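# A Season of Nights at the Carnton

The Carnton reopened its lower hall on September 8, 2021 with a costume ball, and the programme that followed has given the city's dance public a settled home again. The management, which also operates the smaller Wenda rooms across the river, now presents two club nights a month under the title Bundumance.

The hall holds fewer people than it once did. Capacity was reduced when the balcony was closed, and the sprung floor was relaid in the same period. Tickets for the opening ball went on sale in the morning and the allocation was exhausted by evening. Attendance across the first run of Bundumance reached 3822.

## Music and dress

Each night is built on three sets. The first is given to a resident, the second to a live act, and the last to a guest who plays until closing. House and electro predominate, although the Barros collective has been allowed a full evening of slower Brazilian records and drew a loyal crowd.

Dress is encouraged and never compulsory. Themes are announced a fortnight ahead, and patrons who arrive in costume pay the reduced price. The cloakroom opens with the main doors and accepts coats, bags and changes of clothes. Masks that cover the whole face must be lifted at the entrance.

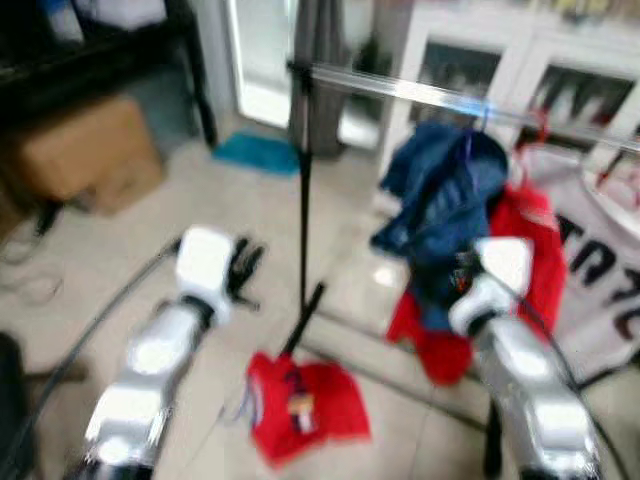
## Admission

Bundumance is open to those aged 19 and over. Doors open at nine and last entry is at midnight. Advance tickets are sold at the Carnton box office and at Wenda.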